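Technology / Work and Home

Reading time: 7 minutes

We use cookies to remember your settings and see which articles people read. Accept all / Manage choices

The slow business of putting things away

Machines can weld a car and fly a plane. Sorting the post is still giving them trouble.

By Latifa Bouzid
Thursday, October 10, 2019

The first thing the robot at Drinia did when I visited was drop an envelope. It picked it up again, which took nearly a minute, and then dropped it in the same place. The engineers did not look up. They had seen it before and they would see it again after lunch.

Drinia is a small company that builds software for robot arms. It rents the upper floor of a former tile warehouse, and most of the space is given over to desks with ordinary things on them: folded tea towels, plastic lunch boxes, cutlery, stacks of cards. The firm wants to know whether a machine can do the sort of tidying and sorting that fills the gaps in a working day. It has been asking the question for 3 years. The answer so far is that it can do a little of it, slowly, when someone is nearby.

That is further than I expected. I had spent part of the spring reading the brochures that robot makers hand out at trade fairs, in which a smiling family sits down to dinner while a machine loads the dishwasher behind them. The people who do the work talk very differently. They talk about friction, and the thickness of paper, and which corner of a shelf catches the light in the afternoon.

What a chore is made of

The trouble starts with the word chore, which covers a great many separate jobs. Clearing a table means telling a dirty cup from a clean one, knowing that the half-eaten toast is rubbish and the half-read newspaper might not be, and carrying liquid without tipping it. A person does all this while thinking about something else.

Factory robots avoid the problem by having everything brought to them in the same position each time. A welding arm does not need to find the car door. The door arrives where it is meant to arrive, and if it doesn't, the line stops. Homes and small workshops are not like that. Things are left where they were last used, and there is no line to stop.

So the companies working on household and shop-floor jobs tend to pick one narrow task and stay with it for a long time. Drinia began with towels and gave up on them after a year. Cloth changes shape every time you touch it, and the programme had to work out afresh what it was looking at after each fold. They moved to cards and letters, which at least stay flat, and to racks, which stay still.

Sorting cards into pigeonholes sounds like the easiest job in any office. The slots are narrow, though, and a card is thin enough that a hand coming in slightly crooked will bend it against a divider. If the card is held too near the middle, the fingers hit the shelf before the card is in. Held too near the edge, it droops or swings. Then there is the question of which slot it belongs in, and that means reading the card, or at least recognising the picture on it.
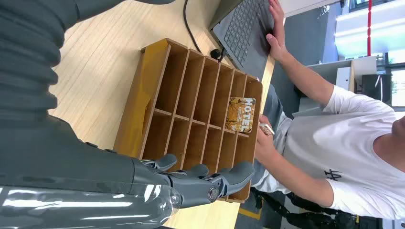 The card rack with the robot hand at its lower compartments. The "HOTEL" card stands in one of the upper slots.

The cards in use that morning stood for different kinds of travel paperwork, and a member of staff sat beside the rack and placed some of them by hand. A lot of the work in this field looks like that. People do the job, or part of it, next to the machine, over and over. At Drinia they do it in short shifts, as it is dull and their backs get sore.

I asked how many cards the robot had put away without help in its best week. The figure was 686, in May. It sounds a lot until you think of a hotel reception or a postroom on a busy morning. I was told that a person new to the job could match it before their first tea break.

Hands and fingers

Most robots at work today do not have hands at all. They have suction cups or a pair of flat jaws, and for boxes and bottles these do very well. A suction cup never gets a parcel at an awkward angle between two knuckles. It costs little, and when it wears out you screw on another.

The case for fingers is that the world is already set up for them. Drawer handles, light switches, jar lids and the gaps in a rack were all made by people with thumbs. A machine that could use them as they are would save its owner from buying new furniture. The case against is that every joint is another thing to control and another thing to break. One engineer told me he spent more of last winter tightening and replacing parts than writing software, and he was hired to write software.

Touch is the other difficulty. When you slide a letter into a slot you feel it catch, and you ease off before you have noticed doing it. A robot without good sensing in its fingertips goes on pushing. It may work out from the strain on its motors that something is wrong, but by then the letter has a crease in it. Fingertip sensors exist and are getting better, though the ones Drinia has tried tend to wear through, and the company can't yet afford to fit them on every finger.

Out on the shop floor

To see something closer to paid work I took the train to Nindale, where a firm called Tremo packs spare parts for garden machinery. Tremo has had a robot arm on its returns bench since last year. Parts come back from customers in all sorts of packaging, and the arm's job is to lift each one from a tray and put it in the right bin.

It handles 6 kinds of part. The firm stocks a great many more, and the rest are done by the people on either side of it. When the arm meets something it does not know, it stops and a lamp comes on. On the afternoon I was there the lamp came on often enough that one of the packers had turned her chair to face it, so that she could reach over without getting up.

She did not mind the robot, she said. She had worried about it when it was brought in, as they all had. Her view now was that it was steady with the heavy castings, which used to hurt her wrists, and no use at all with anything in a bag. Plastic bags are a known problem. They shine, they slip, and the camera cannot always tell where the bag ends and the bench begins.

The manager was frank about the cost. The arm has not paid for itself. He expects it to in time if the number of parts it can handle goes up, and if it doesn't, he'll have bought an expensive way of lifting castings. No one has lost a job over it. He has also found that the bench is kept much neater than before, as the arm does badly when things are left lying about. The people have, in effect, been trained to tidy up for the machine.

I heard much the same from others. A robot vacuum cleaner works well in a home where the chairs have been lifted and the cables tucked away, and by then a good part of the cleaning has been done. Anyone who owns one knows the routine of walking round the room first, picking up socks.

What it would take

Opinions differ on what is needed next. One group thinks the answer is practice, and a great deal of it. Show a machine enough people putting away enough cups, the thinking goes, and it will begin to cope with cups it has not met. Another group thinks the hardware is the weak point and that no amount of practice will help a hand that cannot feel. Both have results to show, and both have films in which the failures have been trimmed out.

Arriaga, a rival to Drinia with more money and a bigger building, is trying a mixture. Its staff guide the arms by remote control through simple kitchen jobs, and the recordings are used to teach the software. I was shown a robot putting plates in a rack at a fair pace. It did this 7 times without a slip. Then a visitor moved the rack a hand's width to the left, to make room for his coffee, and the next plate came down on the worktop beside it. The plate was plastic, and had clearly been chosen for that reason.

The staff there were cheerful about it. A year ago, they said, the arm would not have got the first plate in. Progress of that kind is real, but it's hard to turn into a date. When I asked when a family might buy a machine to clear the kitchen, I got answers ranging from five years to a polite change of subject.

Some of the more useful ideas were smaller. A care home might want a machine that does one thing, such as picking items up off the floor for people who can't bend. A library might want one for returns. A job like that has limits, and someone is usually close by when it goes wrong. It would not look much like the family in the brochure - there would be no dinner, for one thing - but it might be sold and used and repaired like any other piece of equipment.

Back at Drinia, late in the day, I watched the arm try the rack again. It came in low, paused, moved slightly to one side and let go of a card, which slid into its slot and stayed there. The engineer at the next desk wrote it down. The following card went in crooked and he wrote that down too, then reached over, straightened it with one finger and set the arm going again.

Enjoyed this article? Our newsletter brings you the week's best reads every Saturday morning. Sign up here. You can unsubscribe at any time.

Filed under: Robotics, Working life, Long reads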